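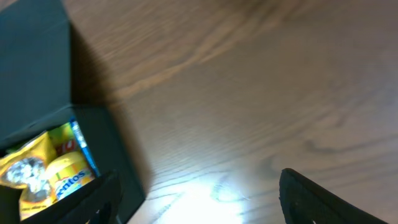 La boîte à snacks, sur la table

Forum > Jeux de cartes > Omden > Extensions et révélations
Sujet : Omden, extension « Prernisham » : les nouvelles cartes Veilleur

tisane_noire
Bon, qui a vu les cartes de ce matin ? Je suis comme une gamine ! Le Veilleur était ma classe de cœur depuis la bêta et on n'avait rien eu de solide depuis janvier. Et là, coup sur coup : la Lanterne du gué (coût 2, révèle la carte du dessus de chaque paquet, tu pioches si la tienne coûte plus cher), le Passeur endormi (5 mana, un 4/6 qui se réveille quand l'adversaire joue un sort) et surtout Marée basse. Marée basse !! Renvoyer en main toutes les créatures blessées, les deux côtés compris, pour 3 mana. J'ai déjà douze idées de decks et aucune n'est raisonnable.

Rbergeron
Content de voir du monde sur le sujet. Pour moi la meilleure des trois, c'est la Lanterne, de loin. Une carte à 2 qui donne de l'information ET qui pioche dans un paquet lourd, ça rentre partout. J'en mets deux les yeux fermés.
Rosaire Bergeron

kloug
Mouais. La Lanterne, tu perds le duel contre n'importe quel deck contrôle et tu as passé ton tour 2 à regarder une carte. On nous a déjà fait le coup avec la Boussole et plus personne ne la jouait au bout de trois semaines.

tisane_noire
La Boussole coûtait 3 et ne laissait pas de corps sur le plateau ! La Lanterne, c'est une créature 1/3, ça bloque les petites bestioles des decks agressifs pendant deux tours. Relis la carte :)

kloug
Ah oui, j'avais lu « sort ». Ça change pas mal de choses. Je reste tiède, mais moins.

W_Friesen
Salut à tous, je joue surtout en version papier le jeudi soir, donc je regarde ça avec un autre œil. Marée basse en vrai, avec des jetons de dégâts partout, ça va être un joyeux bazar, et j'adore. Par contre je ne comprends pas l'enthousiasme pour le Passeur. En face, il suffit de ne pas jouer de sort et il dort toute la partie.

Rbergeron
@W_Friesen Justement, c'est tout l'intérêt. Un adversaire qui n'ose plus jouer ses sorts, c'est un adversaire qui ne nettoie plus ton plateau. Tu poses le Passeur derrière deux ou trois créatures et il doit choisir.

W_Friesen
Contre un deck Forgeron qui joue quatre sorts en tout, il ne choisit rien, il tape.

Rbergeron
Contre Forgeron je te l'accorde.

patoche_du_gue
Quelqu'un a noté l'illustration de Marée basse ? Elle est signée Şimşekoğlu, comme les anciennes cartes de la série Brume. Le ciel vert, les barques penchées, j'en veux une affiche au-dessus de mon bureau.

tisane_noire
OUI. J'ai reconnu tout de suite. Rien que pour ça je fabriquerai la version dorée, et tant pis pour mes 2 000 éclats.

kloug
2 000 éclats pour une carte qui renvoie aussi TES créatures... chacun ses priorités.

tisane_noire
Mais c'est voulu ! Tu joues la Nourrice des roseaux, elle se blesse en attaquant, tu la reprends en main, tu la rejoues et tu relances son effet d'arrivée. Avec le Passeur au milieu (c'est un sort, donc il se réveille) c'est magnifique.

kloug
C'est magnifique au tour 9.

patoche_du_gue
Et le tour 9 arrive souvent en ce moment, on est tous sur des parties interminables.

W_Friesen
Question à part : la précommande, c'est toujours 500 pièces chez Werkau ou ils ont changé le lot ?

Rbergeron
Toujours 500, avec le dos de carte. Le reste des cartes Veilleur est annoncé pour demain, il manque encore la légendaire. Je parie sur un truc qui joue avec le cimetière.

kloug
Je parie sur une 8/8 sans texte.

tisane_noire
Je la jouerai quand même. Je poste ma première liste ce soir, soyez gentils avec !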